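Reducing Reject Rates in Stoneware Mug Glazing: Project Report
Submitted 2021-07-25

1. Background

Himbridge Pottery fires stoneware tableware in an electric kiln at cone 6. Over the winter the reject rate for glazed mugs rose, mostly from pinholes and crawling near the handle joint. This project tested whether glaze density and bisque temperature could be adjusted to bring rejects down without changing the glaze recipe.

2. Materials

The clay body was a commercial buff stoneware. Two glazes were used, Unley White and Rathore Yellow, both mixed in the studio from dry stock and passed through a fine sieve. Mugs were slip cast with pulled handles attached at the leather-hard stage. Greenware was dried under plastic for two days. 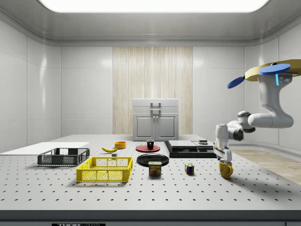
Figure 1. Yellow mug and two crates on the perforated tabletop.

3. Method

A total of 273 mugs were divided between two bisque temperatures and three glaze densities. Density was measured by weighing a fixed volume in a syringe. Each mug was dipped for three seconds, drained upside down, and wiped at the foot. Kiln position was rotated between firings. Neelam Lodhi inspected every piece under a side lamp and recorded defects by location: rim, wall, handle joint, or foot. A mug with any defect inside the rim or wall was rejected.

4. Results

The higher bisque temperature reduced pinholes at all three densities. Crawling at the handle joint did not respond to bisque temperature. It was worst at the highest density, where glaze pooled in the inner corner of the joint and cracked while drying. The medium density gave the fewest rejects overall. Rathore Yellow was more sensitive to density than Unley White.

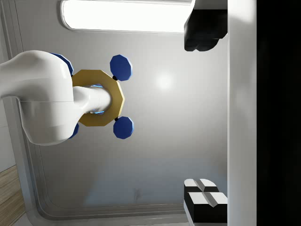
Deepak Sachdeva, reading the draft, objected that the handle joints should have been sponged before dipping, and that dust in the corner could explain the crawling as well as pooling does. The objection is fair. Sponging was done on the last 50 mugs only, and the records do not separate them by density.

5. Further work

A repeat run is planned for November with all joints sponged. The drying time between dipping and loading should also be logged.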